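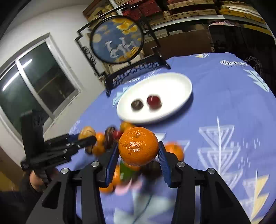
Will the people who pack fruit for a living still have jobs once the grippers move in? Most of them will, though the jobs will be harder to recognize and the name on the door may change.

I spent part of October at Dorgate, which sells gift plates of fruit and nuts to companies that have forgotten a client's birthday. Management had decided that picking up a mandarin was a task for automation. A mandarin is a good choice if you want to humble an engineer. It is round, it is shiny, it bruises, and it sits in a pile with things that are none of those.

What changed first was the vocabulary. Packers became operators. Putting fruit on a plate became placement. Enda Corrigan, who has packed there for 74 months by her own count, now works with a gripper in her hand so that a machine can learn from what she does. She used to do 100 plates in a shift. She does fewer now, and is praised for it — the slow ones teach better, apparently.

Her pay went up by seven percent. I asked whether that covered teaching her own replacement. She said she had trained three supervisors on less.

The consultants from Egilsson promise that staff will be freed for more rewarding work. I have read all 738 words of their memo and the rewarding work is not in it. I would like someone to write that part down before the machine gets good at mandarins. Enda would settle for a chair.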